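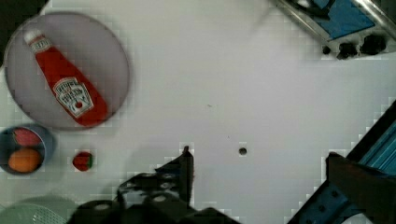
Ketchup bottle on a plate, with a toy strawberry nearby.

Kids' Corner > Puzzles and Thinking > Guess My Number

Guess My Number: how to win in ten guesses

Nkrumah picks a secret number from 1 to 1000 and writes it on a scrap of paper. His friend Henrique has to find it. After each guess, Nkrumah says "higher," "lower" or "you got it."

How many guesses does Henrique need? If he starts at 1 and goes up one at a time, he might be there all afternoon. There is a much faster way, and it always works in ten guesses or fewer.

Guess the middle

The trick is to guess the number in the middle of what is left. Henrique says 500. Nkrumah says "higher." Now every number from 1 to 500 is out. That is half of them gone with one guess.

The numbers left go from 501 to 1000. The middle is about 750, so Henrique says that next. Nkrumah says "lower." Now only 501 to 749 are left. 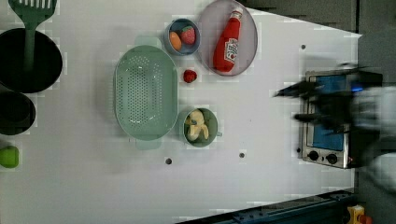 What if there are two numbers in the middle?
Pick either one. When the amount of numbers left is even, there is no exact middle, and the smaller of the two works just as well as the bigger one.

The whole game

Henrique always picks the smaller one. Nkrumah's secret number is 661, and the game goes like this:

500 – higher
750 – lower
625 – higher
687 – lower
656 – higher
671 – lower
663 – lower
659 – higher
661 – you got it

That took nine guesses. Some numbers take all ten. A few take fewer, and if the secret number is 500 he gets it right away.

Why ten is enough

Each guess cuts the pile of numbers in half, or a little smaller than half. Start with 1000 and keep cutting. The most numbers that can be left after each guess are 500, 250, 125, 62, 31, 15, 7, 3 and 1. That is nine guesses, and the tenth guess is the last number left. 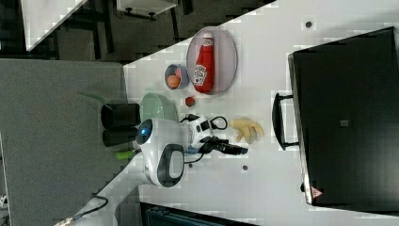 Robot arm reaching across a white table.

Computer scientists call this way of looking a binary search. "Binary" means it has to do with the number 2. Each time, you split what is left into two parts and keep one of them.

It needs things in order

Binary search only works if things are lined up in order. Say you want page 80 in a book with 227 pages. You can open the book near the middle, see which page you are on, and know which way to turn. Eight looks will always be enough. If the pages were all mixed up, seeing page 114 would tell you nothing about where page 80 was, and you would have to check them one by one.

Computers have the same problem. A computer looking for one name in a long list can do it very fast if the list is already in ABC order. 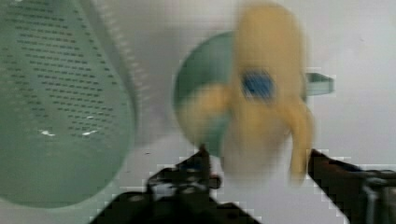
Page last changed: August

Try it yourself

Play with a friend. One of you guesses the middle every time, and the other guesses any way they like. Write down how many guesses each of you needs, then swap. Play at least five rounds, because a lucky guess can win one round.

Then try these:

What is the most guesses you would need for the numbers 1 to 15?
What would be your first guess for 1 to 63?

The first answer is four. The second is 32, which leaves 31 numbers on each side.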